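4 Setting up the pull-out pantry drawer

This section covers loading, levelling and adjusting the Votby pull-out pantry after the cabinet has been fixed to the wall. If the cabinet is not yet fixed, go back to Section 3. Do not load a drawer in a freestanding cabinet.

You will need a Phillips screwdriver, a short spirit level, a tape measure and the 2 mm hex key from the hardware bag.

4.1 Fitting the runners

1. Pull both runners out to full extension and wipe off any sawdust left from drilling.
2. Sit the drawer on the runners with the front panel facing you. Push it back slowly until both rear hooks engage.
3. Reach underneath and press each orange clip towards the front until it clicks.
4. Open and close the drawer five times with nothing in it.

CAUTION: Keep fingers clear of the rear hooks. If the drawer drops at one side, take it out and start again from step 1. Do not force it.

4.2 Levelling

1. Lay the spirit level across the drawer front.
2. Turn the adjusting screw on the low side clockwise, a quarter turn at a time.
3. Measure the gap at both sides. It should match to within a millimetre or so.
4. Tighten the locking screws with the hex key.

Note: The opening in the standard cabinet is 544 mm wide. The Elora narrow cabinet uses different runners, and its instructions are supplied separately.

4.3 Choosing baskets and containers

Baskets and lidded containers can be used together in the same drawer. Keep packets and anything that needs air, such as onions, in an open basket. Flour, rice, sugar and cereal do better in something with a lid -- pantry moths will get through most paper and thin plastic. Containers up to 185 mm high will clear the drawer above. Measure with the lid on. Sort everything on the bench first and decide what goes at the back.

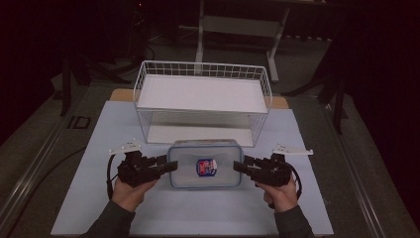 4.4 Loading the drawer

1. Put the heaviest items in first, low down and close to the front panel.
2. Spread the remaining weight evenly from left to right.
3. Place tall bottles against the side rail and fit the retaining bar.
4. Close the drawer gently and listen for anything catching.

CAUTION: Never open two fully loaded drawers at the same time. Children must not stand on or hang from an open drawer.

4.5 Adjusting the soft close

Shelves and tins will have settled after a week or two of use, so leave this step until then. The dial is on the left runner. Turn it towards the plus sign if the drawer slams, or towards the minus sign if it stops short. If the dial spins freely, the damper needs replacing. Order part 203 and quote the colour of your runners, grey or white.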